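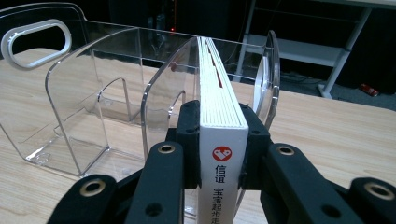
White book, spine marked 信谊 and 宝宝起步走, with the clear acrylic organizer.

Home Docs Files Issues
Search this project

# Pliltitz: books and a desktop organizer

Last updated: 19 Oct 2025

Pliltitz is the desk-tidying part of the Imosora set. It covers one activity: putting books into a clear acrylic organizer on a light wood-look table, and taking them out again. I was asked to write the card and I have doubts about some of it, so they're in here too.

## What's in it

- 1812 clips listed in the index
- 776 of them with a written note on which way the spine faces
- 66 marked "unclear" and left in

The old Prandgate page says 1818 clips. I can't find the other six and I don't believe they were ever uploaded. Use the index.

## Labels

`in`, `out`, `lean`, `unclear`. A book counts as `in` once it stands between two panels without help. Grabner's first label sheet had a fifth value, `tidy`, and I removed it in March. Two people looking at the same shelf would never agree on it. I'm not convinced `lean` is much better — thin books lean in almost any holder.

Titles are copied as printed on the spine. No translations, please. The ones we had were guesses.

## The table

Clear plastic on pale wood grain is hard to outline. Edges show up where they catch the light and vanish where they don't, so treat the organizer outlines as approximate. Reflections on the tabletop have been labeled as plastic more than once.
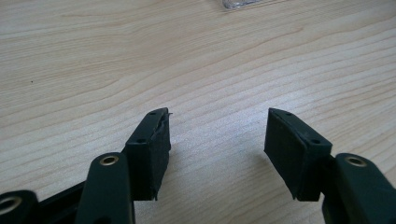

Ankit Sandhu: I'd keep `lean`. If a book is tipped against a panel, somebody has to straighten it before the next one goes in, and that's half the work of tidying a desk. Dropping the label would make the job look easier than it is.

Fair, so it stays for now. I'd still want a written rule for how far a book has to tip.

## Known problems

- Some spine notes are in capitals, some aren't
- `out` is used both for a book lying on the table and for one that has left it
- No record of which organizer slot was used

Corrections go in Issues, with the clip number.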